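4.3 Preparing the blocks and the floor for play

The Grullden block set (order no. 3474) is used on a hard and level floor. Carpet is not suitable, the small pieces lean over on it. Please read this section fully before you open the bag.

1. Sweep the floor and wipe it with a cloth that is only a little damp. Let it dry completely.

2. Open the bag along the printed line. Do not pull the string out, you will need it again in section 4.5.

3. Rub each block with a dry cloth. A small quantity of wood dust is normal with a new set.

4. Feel the edges with your thumb. If you find a splinter, sand it lightly in the direction of the grain, then wipe again.

Note: Do not wash the blocks in water. The wood will swell and the colour can become spotted.

5. Choose a few blocks for the first game and return the others to the bag. Mix long pieces with short ones.

6. Lay the blocks flat in the middle of the floor, with free space to the walls on every side. They do not need to stand in a line, and they may touch each other.

Caution: Small blocks are a choking danger for children under three years. Look also under and behind the longer pieces when you collect them.

Blocks of different colours and lengths, laid out on a tiled-wall play floor:

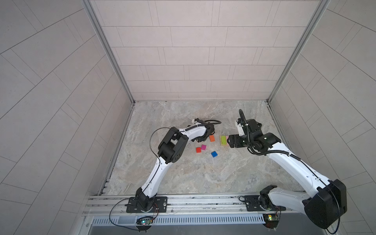 Julián Rivas wrote to us that he leaves the smallest pieces in the bag until the end, as with him they always disappeared behind the long ones, and he would like to see this as a separate step. We will add it in the next edition.

7. After the game, put the blocks back dry and close the bag with the string. Replacement blocks are ordered by colour under part no. 672, the bag under part no. 249.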